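4 Transponder installation and registration

This section covers mounting a Mivside P2 transponder on a sprint car, midget or stock car, wiring it, and registering it with the track timing computer. It applies to firmware released after March. For the rechargeable kart unit, see Section 5.
Revised 2019-04-06

Read 4.1 through 4.3 before drilling any holes. Set out small hardware where it will not roll off the work surface. 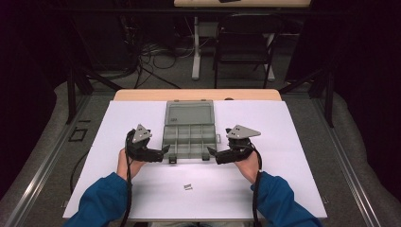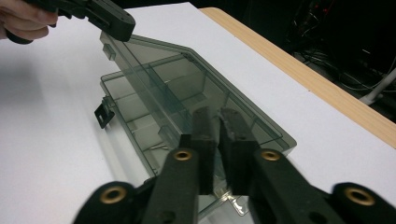 4.1 Before you start

You will need:
- the transponder and its mounting bracket
- two M5 bolts with locking nuts
- the power lead with inline fuse
- four cable ties
- a multimeter
- a tape measure
- the registration card supplied with the unit

The number on the registration card must match the number molded into the underside of the transponder. If the two do not match, do not install the unit. Return both to the dealer.

NOTE: Transponders bought used remain registered to the previous owner until released. Ask the seller to release the unit before money changes hands. The track office cannot do this on the seller's behalf.

4.2 Choosing a mounting position

The transponder sends its signal downward to a wire loop buried in the track surface. It needs a clear view of the ground. Fiberglass and plastic do not block the signal. Steel, aluminum and carbon fiber do.

Mounting distance is measured from the front-most point of the car, including bumpers, to the center of the transponder. Check the rule book for the class you run. The positions below are used at Lollivdale and Dralham:

Sprint cars and midgets: right side of the frame, behind the front axle
Stock cars: right rear frame rail, behind the axle
Modifieds: right rear, as for stock cars

The bottom face of the unit must be no more than 62 cm above the track surface at ride height. Measure with the driver seated and fuel on board. On dirt, where ride height changes a good deal through a corner, a lower position gives a stronger reading.

CAUTION: Keep the transponder away from exhaust headers and brake rotors. The case softens under sustained heat, and a softened case is not covered by the warranty.

4.3 Mounting the bracket

1. Clean the frame member where the bracket will sit. Remove loose paint and dried mud.
2. Hold the bracket in place with the arrow pointing down and mark the two holes.
3. If the class rules do not permit drilling the frame, use the clamp kit (sold separately) and go to step 6.
4. Drill both holes to 5.5 mm and remove the burrs.
5. Fit the bracket with the M5 bolts, heads facing outward. Tighten the locking nuts until snug, then one quarter turn more. Go to step 7.
6. Fit the clamps around the tube with the rubber strips between clamp and tube. Tighten both clamps evenly.
7. Slide the transponder into the bracket until the tab clicks.
8. Insert the retaining pin from the outboard side and close the spring clip over it.

Pull firmly on the transponder. There should be no movement. Slight play in the bracket becomes a cracked tab after a few nights on a rough surface.

WARNING: Do not mount the transponder with tape alone. A unit that comes off at speed is a hazard to other drivers and to track workers. Cars found with a taped unit at inspection will be sent back to the pits.

4.4 Wiring

The P2 runs on 12 V direct current from the car battery. Cars without a battery, including most push-start sprint cars, must use the P2-B battery pack described in 4.7.

1. Disconnect the negative battery terminal.
2. Connect the red wire to a switched 12 V supply. Use a supply that is live whenever the ignition is on.
3. Connect the black wire to the battery negative or to a clean ground on the frame.
4. Route the lead along the frame, away from the ignition coil and plug wires. Leave 17 cm of slack at the transponder end.
5. Secure the lead with cable ties. Do not pull the ties tight enough to pinch the insulation.
6. Reconnect the battery and turn the ignition on.
7. Measure the voltage at the connector. It should read between 10 V and 15 V.
8. Turn the ignition off, push the connector onto the transponder, and turn the locking collar clockwise until it stops.

CAUTION: Do not replace the inline fuse with one of a higher rating.

CAUTION: Disconnect the transponder before welding anywhere on the car.

4.5 Status light

Turn the ignition on and watch the light on the end of the case.

Green, slow flash: normal operation
Green, steady: starting up; wait ten seconds
Amber, slow flash: supply voltage low
Red, fast flash: not registered, or registration expired
No light: no power, blown fuse, or faulty unit

The light is hard to make out in direct sun. Shade it with a hand.

4.6 Registering the unit

Registration can be done at the track office or from the owner page.

1. Enter the transponder number from the registration card.
2. Enter the car number and class. If you run more than one class, add each class on its own line.
3. Select the home track. Lollivdale, Dralham and Ponce share one list, so a unit registered at any of the three is recognized at the others.
4. Choose the driver name as it should appear on the scoreboard. Names longer than the scoreboard allows will be shortened from the right.
5. Save the entry and note the confirmation code.

The shared list holds 400 active entries. When it is full, units that have not crossed a loop in 233 days are moved to the inactive list. An inactive unit can be restored at the track office on race night, but allow time for this before hot laps.

NOTE: Moving a transponder from one car to another during an event must be reported to the scorer before the car enters the track. Laps scored under the wrong car number are corrected by hand — and only if the scorer has been told.

4.7 Battery pack (P2-B)

Charge the pack fully before first use. A full charge runs the transponder for over 17 hours. Mount the pack within reach of the supplied lead, with the connector facing down. Remove the pack from the car for charging, and do not charge it below freezing.

Switch the pack off between events. It has no automatic shutoff.

4.8 Checking the installation

1. Drive or push the car across the test loop at pit exit.
2. Confirm the car number with the scorer or on the pit display.
3. Compare the signal strength shown with the minimum posted at the loop. If it is low, check for metal below the unit, then check the height.
4. Repeat the test after any front-end repair, body panel change or battery swap.

If the car is not detected and the light shows normal operation, go to Section 9, Troubleshooting.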